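Speaker notes - "Two kinds of cup: running drinks for a big room"

Slide 1. Title
Say who I am. I've run the drinks table at the Brornton hall for most of the talks and dinners there, and before that I did the same job at Pinia. Thank Thoa Diệp for asking me. Say I'll take questions at the end but people can stop me if they can't hear.

Slide 2. What the job is
The job is to get a drink into every hand during a short break. That's all of it. The coffee can be good or bad, and people will forgive bad coffee sooner than a line that goes out the door.
Mention the November dinner. 546 people, one break, two tables. We were still serving when the second speaker started. Pause here, let them laugh if they want to.

Slide 3. Where the time went
I used to think it was the pouring. Recep Dursun stood next to me at the following event with a stopwatch and it was the cups. Pulling one cup off a tight stack, getting two by mistake, pushing one back, starting over. Then the person waiting wants a lid.
Give the demo if the table at the front is free. Pull from a tight stack with one hand. Then pull from one that's been twisted and loosened first.

Slide 4. Setting out
Points to cover:
Stacks stand upright, rims up, at the back of the table. Lying down they roll.
Keep the stacks away from the edge where people lean.
Open one sleeve at a time. Leave the rest closed under the table.
Don't build the stack too tall. If it comes up past your elbow, split it.
Loosen each stack before the doors open. Twist, lift, set back down.
Clear space in front. The pouring area should have nothing on it but the cup being filled.

Skip the bit about tablecloths if time is short. Short version - no cloth on the drinks table. A bare top wipes down and a wet cloth doesn't.

Slide 5. Stack at the back, one cup up 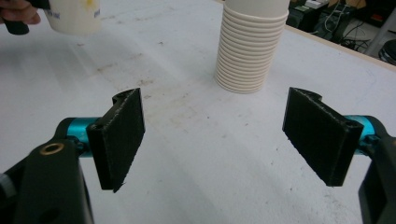
Nested cups standing on the white table, with a single cup lifted by its black handle at left.

Let them look at it for a moment before talking.
Point out how closely the rims sit in the stack. This is the part that slows people down.
Then the tabletop. Scuffs and gray smudges all over it. Ask who has a table like that at their own place. Most hands will go up. Scuffs that are in the surface are fine. Dirt that comes off on a cloth has to come off before the cups go down, so wipe first and then decide which kind you've got.
Then the cup at the left, the yellowish mark near the rim. A mark near the rim is a cup I don't hand out. Put it in a separate box and look at it later. Do not put it back on the stack, it will come round again in the middle of the rush and somebody will have to deal with it then.

Slide 6. Cups with handles
People ask about these every time. A handle is good for hot drinks and for anyone whose grip isn't great. Against that, it takes up room, and you need to think about which way it faces when you set the cup down.
What we do: handle toward the guest. The person pouring doesn't need it, the person picking up does.
At Pinia we kept a separate tray for them. At Brornton we don't have the space, so they go at the left end of the table and the plain ones go in the middle.

Slide 7. How many to order
We order 2000 at a time from Bilyk. Before that we bought from Trivalora in small lots and kept running out. The bigger order needs a dry shelf, so check you have one before you copy us.
For a single event, count the guests, double it, and add one sleeve. People put a cup down, forget it, and take another. You won't talk them out of it.

Slide 8. Packing up
Unused cups go back in their sleeve the same night. Fold the end over and tape it.
Anything that stood open on the table all evening gets used first next time. Write "first" on the sleeve.
Wipe the table again, then the rim. Sugar collects there.
It takes two people 42 minutes at Brornton, trash included.

Slide 9. Questions
If it's quiet, ask Thoa how they handle cold drinks. If someone brings up the dishwasher, say I'll talk to them afterward - that one goes on too long.
Leave the order sheet by the door.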